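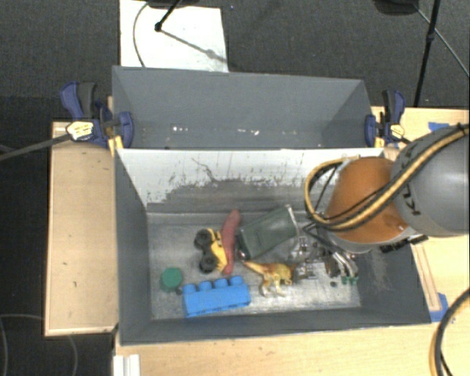 1 August 2024

Got in before Jong-dae and had the bench to myself until nearly ten. The overnight run stopped at 2811 attempts. Miklós wanted 3379 by this morning so the two methods would have the same number of tries, but the arm faulted sometime after three and sat there until I cleared it. I've set it going again to make up the rest.

The re-ranking does help. I was half expecting it to vanish once we went from single objects to the mixed bin, and it hasn't. The old way takes whichever grasp scores highest on the depth image. The new one takes the top 13 candidates and asks a second, smaller network which of them will disturb the neighbours least, then goes with that. Slower per pick, fewer jams. Damián says the slowness doesn't matter because the arm spends most of its time travelling anyway. I think he's right but I want it timed properly before it goes in the draft.

Watched a long stretch of picks with my coffee. The truck is still the worst of them when it lies on its side with the wheels out. The camera likes the wheels and the network likes them too, and the fingers close on the rounded part and slide off. The blue block is easy unless it's near a wall, and it was near the wall a lot today. The dinosaur I've stopped worrying about. There's a leg or a tail to grab whichever way it lands.

The reddish sausage thing is the interesting one. It ends up leaning on whatever is beside it, so the old method goes for the truck and drags both. With re-ranking it mostly goes for the sausage first and leaves the truck alone. No rule tells it to do that. Benjamín wants a figure of it for the paper and I said fine, as long as we show the failures next to it.

Argued with Miklós over what counts as a success. He wants lifted clear of the bin. I want lifted and still held at the drop point. We used his definition at Lerkirholm and then couldn't compare anything with the Tapia results, and I don't want to go through that again. Left it that we'll log both. It's one more column.

Checked the clamps before lunch, both tight. Even so the front bin has a habit of creeping when the arm pushes on the near wall, and if it creeps the calibration goes with it. I'd like a proper fixture made up. Gervasio knows a bloke in Jenport who does aluminium work, will ring him.

To do: finish the baseline attempts, rerun the 6 seeds with the wall penalty off, time the second network on its own, answer the Munar people about November. They want a talk and I haven't got a title.

Home by seven. Leftover soup. Left the arm running and have told myself I won't check the log from bed – we'll see.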